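**Progress report to the Hirkum Manufacturing Fund, second reporting period**
Project: Low-waste casting of aluminum pump housings, Tillness foundry
Submitted by: Selina Zwahlen, project lead

## 1. Work completed

The second furnace was relined in June and returned to service with the new temperature control. The foundry has since poured 1,244 housings in the two sizes named in the grant agreement. Of these, 38 were rejected at inspection, most of them for porosity near the outlet flange. The gating on the larger pattern has been changed, and the next batch will be poured with the revised layout.

Machining of the sealing face remains with Catetti under the existing contract. Delivery times were met in all but one case, when a fixture had to be sent back for repair.

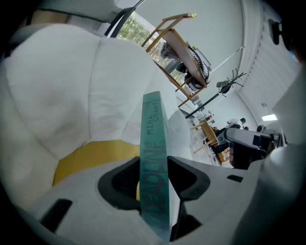 Leopold Zaugg replied to the draft of this section that the reject figure should be split by housing size before the fund relies on it, as the smaller pattern was never the difficult one. The split will be supplied with the next report. He also asked that rejects found by Catetti after machining be listed apart from those found at the foundry.

## 2. Equipment and materials

The pressure test bench supplied by Cheung has been installed and accepted. It is rated to 900 kPa; routine testing of the housings is carried out at 600 kPa. Two operators have completed training on the bench, and a third will do so once the night shift has been reorganized.

Purchase of the sand reclaimer is delayed. The first quotation did not include the dust filter required under the site permit, and a corrected quotation has been requested. No change to the approved budget is sought at this stage.
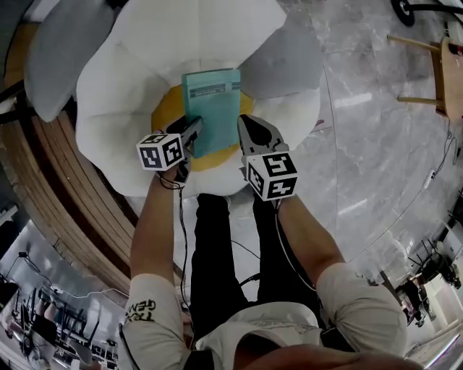
*Teal box on a flower-shaped cushion, held with two grippers.*

## 3. Next period

- Pour and inspect the first batch with the revised gating.
- Place the order for the sand reclaimer.
- Agree with Catetti on a common form for recording defects.
- Complete the written test procedure for the larger housing.

The fund is asked to confirm whether the reclaimer payment may be carried into the following period if delivery falls after the closing date.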